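Robot cells take over parcel bench at Sovau returns depot

Sunday, December 13, 2020

Tableware firm Vikora has put two-armed robot cells to work at its Sovau depot, where returned crockery is sorted and boxed up again for sale. Staff who used to stand at the packing benches have moved to inspection and to looking after the machines.

The cells were supplied by Nallix and went live after ten weeks of trials. Each one is a walled enclosure with a pair of arms mounted along the front. The depot says it dealt with 2252 returned items last week, against 2066 in the last week before the change.
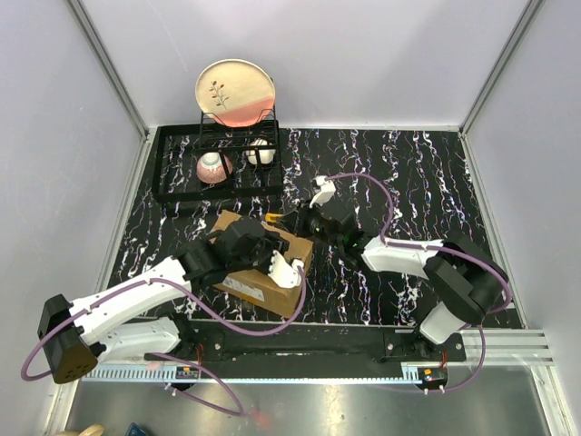
Two robot arms at a carton in one of the Sovau cells, with a plate, bowl and cup in the rack behind.

No jobs have gone, according to Vikora, but the working day is different. Thirteen people on the day shift have been retrained, and the evening shift will follow in February. Packers used to lift and fold cartons for most of a shift. They now check glazes for chips, load the racks and clear the arms when something jams.

Views on the floor are mixed. Several workers said their wrists and shoulders ached less. Others said the new work was quieter and lonelier, as one person now looks after a cell where two used to share a bench and talk. Some also want to know if the extra skills will be reflected in their pay grade. Vikora said grades would be looked at once both shifts had been trained.

Oddly shaped pieces, such as teapots and lidded dishes, are still packed by hand. A smaller depot at Boonchu will keep its manual benches for the time being.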